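**Module report, Year 2 Housing and Neighbourhood Studies**
Submitted by Tumelo Zwane and Natnael Assefa
November 18, 2025

# Shared Laundry Rooms in Student Housing: Use, Cost and Complaints at Derkstead

## 1. Background

Derkstead is a group of 6 residential blocks let to students. Each block has one laundry room on the ground floor. The rooms were refitted in January, when the coin machines were taken out and replaced with machines paid for through an online account. Before that change a wash was paid for in cash and there was no booking of any kind. Residents may now reserve a machine up to two days ahead.

The housing office had received a steady number of complaints since the refit, most of them about waiting times in the evening. We were permitted to study the matter as our module project, on the condition that no resident would be named and that room numbers would not be recorded.

The report covers three questions: when the laundry rooms are used, what residents say they find difficult, and whether the booking system has changed either of these.

## 2. Method

A paper questionnaire was placed in the post boxes of 548 residents. It had twelve questions and a space for comments. Completed forms were returned to a locked box at the front desk of each block, and 300 were received in time to be counted. Forms that arrived after the closing date were kept but are not included.

The housing office also supplied a booking record for one ordinary teaching week. It shows the hour of each booking, the block, and whether the machine was started within the booked hour. It does not show who made the booking.

We had planned to interview residents in every block. In the end interviews were held only in Priralholm and Ganlow, the two largest blocks, as the study period overlapped with coursework deadlines elsewhere. This should be kept in mind when reading section 4. 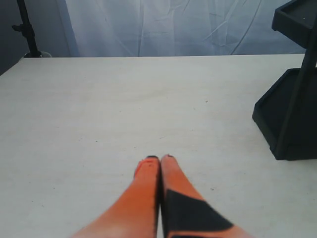
**Why was a paper questionnaire used when bookings are made online?**

Several residents do not hold a booking account and wash their clothes at the public launderette on Takagi Road. An online form sent through the booking system would have missed them, and their reasons for staying away were of direct interest to the study.

## 3. Findings from the questionnaire and booking record

Use of the laundry rooms is very uneven across the day. In the booking record, the hours between six and ten in the evening were the busiest in every block, and Sunday evening was the busiest period of the week. Mornings before nine were almost unused. The pattern was the same in the large and small blocks, although the smaller blocks filled up later.

Most respondents said that they wash once a week. A smaller group wash every two weeks, and these residents were more likely to use two machines at once. This matters for planning, as a booking for two machines on a Sunday can take up most of a small laundry room.

Unused bookings were more common than we had expected. Where a machine is booked but not started, the system holds it for the full hour. Other residents then find a machine standing idle which they are not able to use. This was the subject most often raised in the comments space, ahead of price and ahead of the condition of the dryers.

On price, opinion was divided. Residents who had lived at Derkstead before the refit tended to say that washing had become dearer. The price of a single wash has in fact stayed the same, but the account must be topped up in fixed amounts, and money left over at the end of a tenancy is returned only on written request. We consider that this explains much of the feeling on the matter.

Drying caused separate problems. The dryers are not part of the booking system, and a resident whose wash ends on time may still have to wait. Many said they carry wet clothes back to their rooms and dry them on radiators. The tenancy agreement advises against this on account of damp — a point few respondents knew.

## 4. Findings from the interviews

Residents interviewed in Priralholm were on the whole content with the booking system. They described it as fair and said that it had ended the habit of leaving a bag on a machine to claim it. Their main request was for a shorter holding time.

In Ganlow the view was less favourable. The laundry room there is next to the cycle store and the phone signal is poor, so that residents have to walk back to the stairwell to start a machine. Some had lost a booking in this way. One resident had written to the housing office about it and had been told that the wall between the two rooms could not be altered.

Interviewees in both blocks spoke about clothes left in machines after the end of a wash. There is no agreed rule. Some will take another person's washing out and place it on the table, while others prefer to wait, and both groups felt that the other was in the wrong.

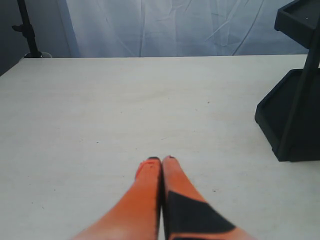
*Figure 2. Close view above the tabletop, orange fingers together.*

## 5. Recommendations

1. The holding time for an unused booking should be cut from one hour to fifteen minutes.
2. Dryers should be added to the booking system, or a notice should state clearly that they are not included.
3. A signal booster, or a keypad by the door, should be fitted in the Ganlow laundry room.
4. A written rule on unattended washing should be agreed with residents and put up in all blocks.
5. Unspent account money should be returned without a written request when a tenancy ends.

We do not recommend a lower price for morning washes at this stage. The idea was popular in the comments, but the booking record covers a single week, and a longer record would be needed before the effect on evening demand could be judged.

## 6. Limits of the study

Residents who are unhappy with a service may be more willing to fill in a form about it, and the results may lean in that direction. The booking record leaves out walk-in use, which is allowed when a machine is free. The questionnaire was issued in English only, and two respondents noted that they would have preferred another language.

The completed forms are held by the department and will be destroyed once the module marks have been confirmed.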